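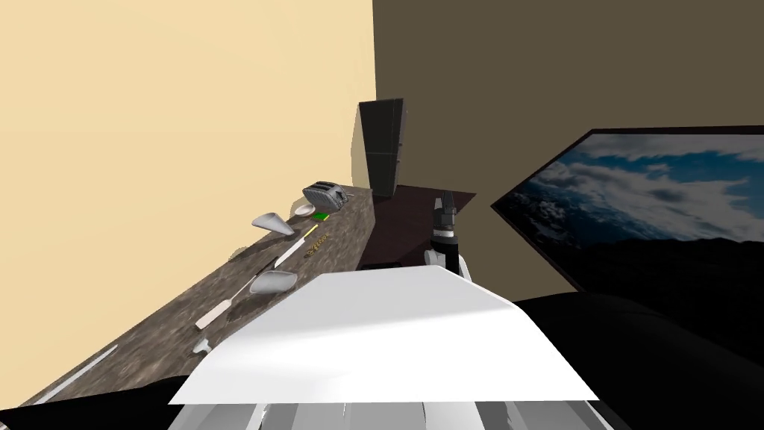
Tilted View Fault in the Voklow Kitchen Simulation: Frequently Asked Questions

Last revised in August. Applies to all Voklow users at the Hurndale and Junidville sites.

What is the tilted view fault?
In affected runs, the simulated robot starts a kitchen task with its viewpoint rotated well away from level. The countertop, walls and furniture are rendered correctly in relation to one another, but the robot sees them on a steep diagonal. The arm controller continues to work from the uncorrected view and may send the gripper out over the wrong surface.

Which tasks are affected?
The fault has been confirmed in the counter-clearing tasks, in which utensils, a bowl and other small items are laid out along the granite countertop. It has not been reproduced in the cupboard or doorway tasks.

How often does it occur?
The Junidville team reviewed 358 runs and found the fault in 75 of them. All 75 were made with release 2 of the Yokoyama motion package. Runs made with the earlier release were clear.

What is the cause?
When a run is reset, the base orientation of the robot is meant to return to its stored value. Under release 2, a reset requested while the arm was still moving could leave part of the old orientation in place. The error then carried over to the next run and, in some cases, grew with each further reset.

Why did the software not stop the run?
The existing check looked for collisions and for joints outside their limits. A tilted robot with its arm extended over open space met neither condition. A separate orientation check has now been added and will end the run before any arm movement is allowed.

Is there a risk to people or equipment?
The fault has been seen in simulation only. As a precaution, control policies trained on affected runs must not be loaded onto a physical robot at either site until they have been cleared by the Hurndale safety office. This applies to short demonstrations as well.

How do I know whether my runs are affected?
Open the run log and look for the entry "base orientation not restored". Logs kept under the older format do not record this entry – in that case, replay the first 300 steps and compare the horizon with a known level run.

What should I do with affected runs?
Mark them as faulty and leave them in the archive. Please do not delete them, as they are being used to test the correction. They should not be included in training sets or in reported success rates.

Can a tilted run be corrected afterwards?
No. Rotating the recorded view does not repair the arm commands, which were calculated from the wrong orientation. The task must be run again.

When will a corrected release be available?
The correction is being tested at Junidville. Until it is issued, users should return to the earlier Yokoyama release or wait for the arm to come to a full stop before requesting a reset.

How do I report a new case?
Use the fault form on the Voklow support page. Attach the run log, the release number and one view from the start of the run.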